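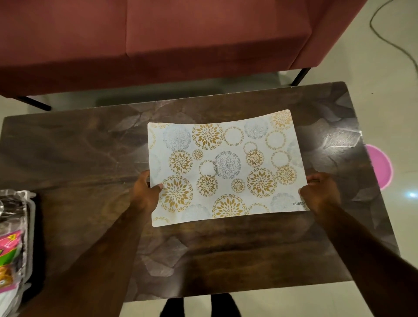

Gold and blue-gray flowers on one of the placemats for the Firnden tea hour.

Tea hour gets its own tables (and its own placemats) at Norkeck House

September 7, 2024
By our Firnden correspondent

Print this story | E-mail this story

FIRNDEN — The afternoon tea hour at Norkeck House is back after the summer, and it has moved. If you walk in through the side door the way everyone used to and turn left, you'll find yourself in a room full of stacked chairs and a piano. Turn right. The tea is in the long room next to the kitchen now, and I can tell you from experience that the piano room is locked from the inside after four.

I've been going to this thing off and on for three years, so I'm not exactly a neutral party. It started as a cup of chai and a packet of something crunchy for people waiting on the late bus to Foston, and then the bus schedule changed and people just kept coming anyway. Last spring it got so crowded that folks were balancing mugs on the windowsill. One went over the edge during a card game and I'm still hearing about it.

So over the summer the house put $600 into fixing up the long room. Most of that went to the tables, which were bought secondhand from a restaurant in Foston that was closing its upstairs. They're good heavy tables. They'd been through a lot of hot plates, though, and when they were scrubbed and shined up again the house decided it was not going through all that twice. That's where the placemats come in.

There was more discussion over the placemats than over the tables, which will surprise no regular. One camp wanted cloth. Cloth looks nice for one afternoon and then somebody has to take it home and wash it, and I've seen what chai does to a pale cloth. The other camp wanted plain brown wipe-clean ones that wouldn't show anything. What we ended up with is a pale off-white mat printed all over with round flowers, some in gold and some in a soft blue-gray, overlapping each other like somebody got carried away with a rubber stamp. I was a plain brown person myself. I've come around! They bend enough to shake the crumbs off into the sink, and they brighten that end of the room quite a bit.

The house bought 36 of them, enough for every seat and a few over for the serving counter. They live in the second drawer down, flat, please, with the printed side up. Rolling them was tried the first week and they spent the whole afternoon trying to roll themselves back up again with a mug on top.

The opening afternoon brought in 57 people, going by the sign-in sheet, and I know for a fact that at least two of my neighbors never sign anything. The tea ran out once and had to be made over. The second pot was stronger than the first and I thought it was better, but there was a difference of opinion at my table.

Snacks are still bring-what-you-like, with the house keeping a few basics on hand from Chiang's, the grocery across from the post office. If you haven't been in Chiang's lately, go look at the back wall. The Indian snack section has grown from one shelf to a whole rack, and the small packets are right at the front where you can grab a handful. Those small packets have more or less taken over the tea hour. They used to be put out unopened in a heap, and people would open one, eat half, and leave the rest to go soft.

The new plan is baskets. Open the packet, tip it in, put the basket in the middle of the table, and everybody reaches.

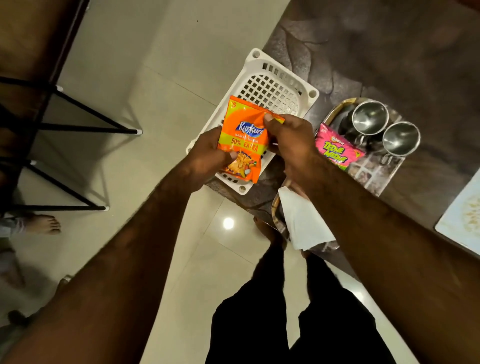
I like the masala ones best, the crunchy orange kind that leave your fingertips needing a napkin, and I'll admit I sat down at the table where I saw them going. My neighbor across the table is loyal to the tangy flat sticks and won't hear a word against them. We agreed to put both out and keep to our own sides, and that lasted until the second mug.

One small thing to know with the slotted baskets: line them with a paper napkin first. The crumbs go straight through the holes otherwise, and on opening day a couple of us ended up wiping down the same stretch of counter over and over. Big pieces are fine. It's the spicy dust at the bottom of the packet that gets everywhere, and of course that's the best part.

Tea still comes out on trays, in steel mugs with handles. There was talk of switching to paper cups and I'm happy to report it went nowhere. The steel ones do get hot on the outside, so hold yours by the handle and give it a minute if you're pouring for a child. When you're done, the mugs go back on a tray and the tray goes back to the kitchen counter. Please don't stack the mugs inside each other. They stick, and it takes two people and a lot of language to get them apart.

A few people asked me what happened to the old plastic tablecloth with the lemons on it. It has been cut up to line the cupboard under the sink, so it's still with us in a way. The folding tables from the old setup went over to the church hall in Norkeck, which had been asking for them since before I started going.

The house has printed 700 flyers with the new room marked on a little map, and you'll find a pile of them by the register at Chiang's and another at the library. The map has the kitchen in the right place but it shows the front steps on the wrong side, so go by the words.

Tea hour runs through September on the usual afternoons, from three until the pot's empty. It's free, with a jar on the counter for milk and sugar money. The jar has moved too, by the way. It's next to the kettle now, behind the spoons, and the house would like me to mention that it was looking a little lonely back there.

If you have steel mugs at home that you never use, they'd be welcome, any size so long as there's a handle. Leave them on the kitchen counter with a note so they get washed before they go out. Baskets are covered for now. Another kettle would be very handy — the old one takes forever, and it has started to whistle well before the water is ready.

Print this story | E-mail this story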